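**Ranard after the ceasefire: who will pay for the quiet?**

5 Mar 2019

The ceasefire between the Ranard government and the northern militias is now 108 days old. In the capital it is called a success. In the border towns people use this word with more care.
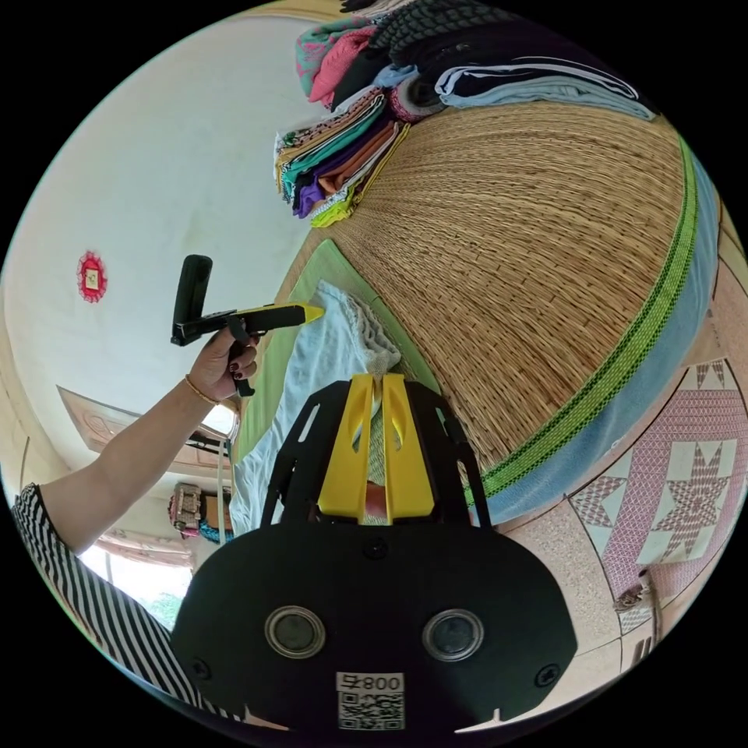
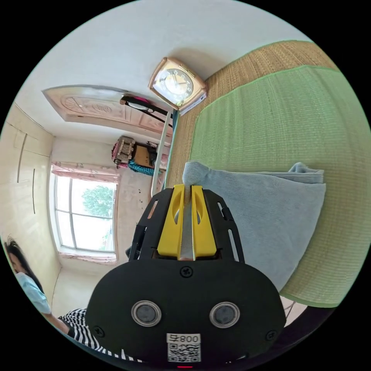
*Both pictures: yellow gripper fingers above a black body.*

The agreement was signed in November after long talks in Horkance. It gave the militias six seats in the provincial council, and it promised wages to fighters who hand in their weapons. Until now 548 men have registered, but only 52 have received any money. Our correspondent Bakari Mussa, who came back from the north last week, heard the same complaint in every town he visited.

The neighbors are watching closely. They supported the talks when the trade road was closed and their own prices were rising. Now the road is open and their interest is smaller – their monitors were called home already in winter.

Mercedes Castaño thinks the government still has time, if the wages come before the rains. I am less sure. The commanders lost little by signing, and they can leave the council on any morning they choose. Her longer article on the border towns will be in our next issue.

Yến Hoàng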